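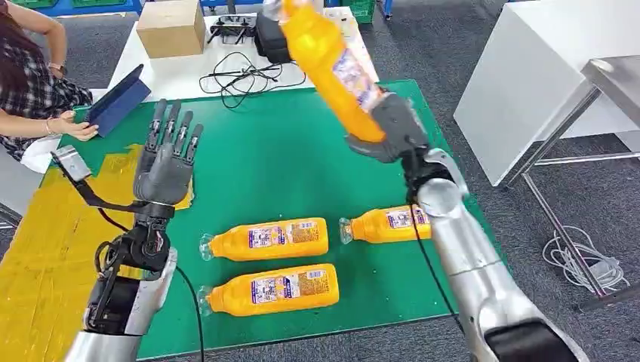

Bottles on their sides: notes on the detergent shelf

The shelf over the washing machine has 28 cm of clear height. The detergent bottles fit standing up until the upper shelf is also loaded, at which point the boards sag enough to catch the caps. In December I switched to storing the bottles horizontally. These are my notes on how that is going.

The main constraint is the cap. The caps on these bottles are clear, so a leak into the cap can be seen before it gets onto the shelf. I lay every bottle with the cap to the left and check the row with a flashlight. If there is liquid inside a cap, I open it, wipe the thread, close it again and leave the bottle upright overnight. If it seeps a second time, the bottle stays upright and gets used first.

The second constraint is rolling. A bottle with a rounded body will move on a bare board when the machine spins. Putting a mat under the row stopped most of it. A lip along the front edge stopped the rest. I cut the lip from a 19 mm strip, two screws per bracket. Mattes Kettler suggested glue. I prefer something I can take off to clean behind.
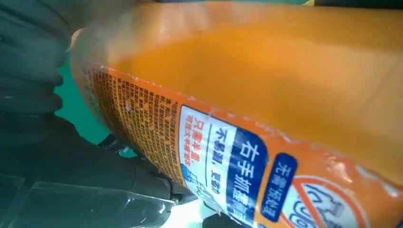 Labels take more abuse in this position. The upper border creases first, and small specks of wear show up along the line where the print meets the bare plastic. Turning the bottle so the fine print faces up helps somewhat, and it also puts the dosing text where I can check it without picking anything up. I don't read Chinese well. I went through the larger lines with a translation app and wrote the dose on a strip of masking tape on the shelf edge.

Handling is the part I underestimated. A full bottle on its side has no obvious place to grab. Lifting by the neck puts the load on the cap end, and the bottle swings down as soon as it clears the lip. Lifting from the base end is steadier, provided the neck has room to come up at an angle. Two hands is better still, one on the body and one at the lower end. With wet hands I wear a thin plastic glove, which grips better than skin with detergent on it.

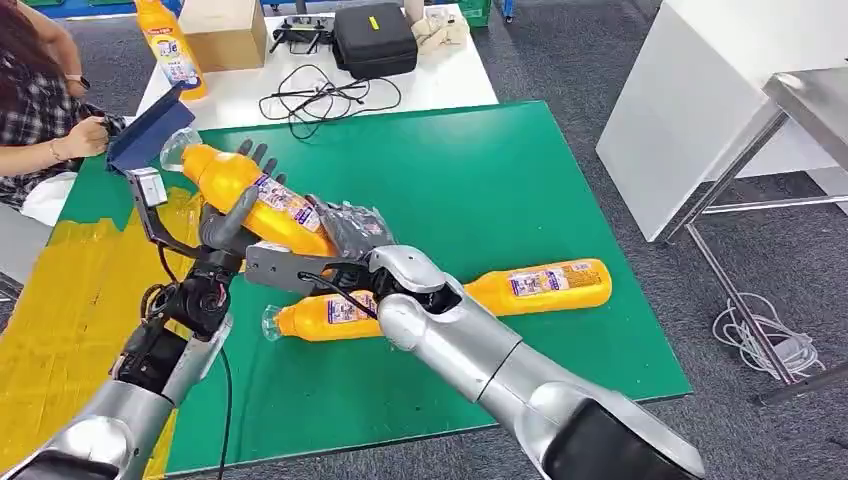 Spacing and order

The current layout is a single row, parallel, with a finger's width between bottles. Stacking a second layer works for one day and then the upper bottle finds the gap. Huia Bolger stacks hers in a Stidix crate and has no trouble, but her crate has dividers.

I refill from the right and take from the left. Half-empty bottles go back upright on the floor, next to the Usereck bin, where there is no height limit.

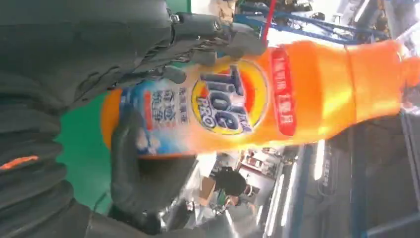 Tide PRO on its side, with the red label band around the shoulder.

Still to do: replace the top board with something stiffer, and round over the front lip, which is sharp on the wrist.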